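Bungate's scooter swap meet returns Saturday, with rules this time

The Bungate scooter swap meet is back on Saturday in the parking lot behind the old Pichon tire store, and sellers have been asked to bring a title, a key and a machine that matches both. Last August, the lot had two out of three in more cases than anyone cared to discuss.

Gates open at 8 in the morning for sellers and at 10 for everybody else. A space costs $20 for a scooter or small motorcycle and the same for a table of parts. Buyers get in free, and the sellers are hoping they will bring the money they saved.

The biggest change is the no-start row. Any scooter that can't be fired up in front of a buyer now has to be parked along the back fence, next to the dumpsters, under a sign that says PROJECTS. Sellers have objected to the fence, to the sign and to the dumpsters. One wrote in to say his scooter "ran when parked," a claim that the organizers noted is also true of most shipwrecks.

The term "low miles" will be allowed on for-sale cards only if the odometer works. "Never dropped" will be allowed only if both sides of the scooter are available for viewing, which rules out leaning it against a van.

Milell, the repair shop on the east side of town, will run a free inspection stand until noon. Its mechanics will check tires, brakes, lights and battery, and hand the owner a slip with the results. Owners are free to show the slip to buyers. Last year a good number of slips were later found folded very small in the trash can by the coffee cart.

Clirer, which sells helmets and riding jackets, will have a tent near the entrance and is marking down last season's colors. Last season's colors were mostly orange.

Test rides are back too, after a year off. Riders need a motorcycle license, a helmet and something of value to leave with the seller – a driver's license or a set of car keys will do. A spouse was accepted once and will not be accepted again. The route goes out the side gate, around the block and back in by the loading dock, and anyone gone more than 20 minutes will be assumed to have bought the scooter.

Prices last August ran from a free moped, which went home with the man who brought it, to touring scooters with more luggage space than some apartments. The busiest part of the lot was anything under $1000, where three people got into a polite bidding war over a faded commuter with a milk crate bolted to the back. The crate was sold separately.
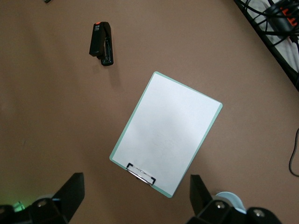
Can sellers still get a space if they turn up on the day without a reservation?

Late arrivals can have whatever spaces are left at 10, for the same $20, paid in cash at the side gate. Most of them will be along the back fence, and the PROJECTS sign stays up no matter how well the scooter runs.

The meet goes ahead in light rain. In heavy rain it moves to the following weekend, and so does the coffee cart.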